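Clavside Household Manipulation Project
Progress report to the Zavmont Fund, period ending June

Summary for those who read only the summary: the simulated collection is on schedule, the real-world collection is not, and the budget line for storage was optimistic in a way we would prefer to discuss in person.

1. Where we are

The last report promised a working pipeline for gathering pick-and-place examples in simulated bedrooms and living rooms. We have one. An operator drives the simulated arm through a task, the recorder saves the joint positions and camera views, and a checker throws out any run where the target object ends up somewhere physics would not have put it. The checker has been busy.

We now have 30 room layouts approved for collection. Each one pairs a fixed set of furniture with a handful of small objects, which get shuffled between runs. Wall and floor colors are drawn at random, and the random draw has firm opinions. Your reviewer asked last time whether the palette could be made "more like a home." We narrowed the range a little and left the rest alone. A policy that can only find a bowl in a tasteful room is not much use to anyone.

2. The grasping problem

Bowls remain the hard case. Boxes are easy. A shallow bowl has to be approached at the rim, and operators tend to hover there while they make up their minds. The learning system, being a faithful student, picked up the hovering. Early policies would travel neatly to the rim and then wait, apparently for permission.

We tried two fixes. The first was to trim the pauses out of the recordings, which gave us an arm that no longer waited and also no longer aimed. The second was to keep the pauses but label the approach and the grasp as separate phases, so that the model learns where one ends and the next begins. The second fix is the one we are keeping. It costs extra labeling time, and we have moved hours over from the drawer tasks to pay for it. The drawers can wait.

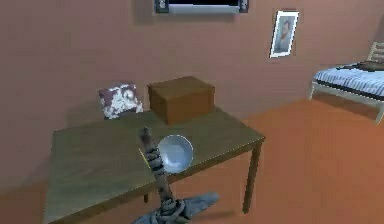 We also changed how operators are briefed. They used to be told to be careful. They are now told to commit to a side of the rim before they start moving, and the runs are shorter for it. Väisänen, the annotation tool we license, did not support phase labels at the start of the period. It does now, after a long exchange of emails that we will not be billing to you.

3. Delays

The real-world arm at the Cluketti site was out of service for roughly 4 weeks while we waited for a part. The part came. It was the wrong part. The right one is now installed, and calibration is under way -- slowly, as the only free slot in the lab starts at 7 a.m.

4. Next period

Finish phase labels on the existing bowl runs. Restart the drawer tasks. Collect a first matched set on the real arm, using three of the simulated layouts as a guide. Send you a corrected storage estimate, with a covering note.

We are not asking for more money in this report.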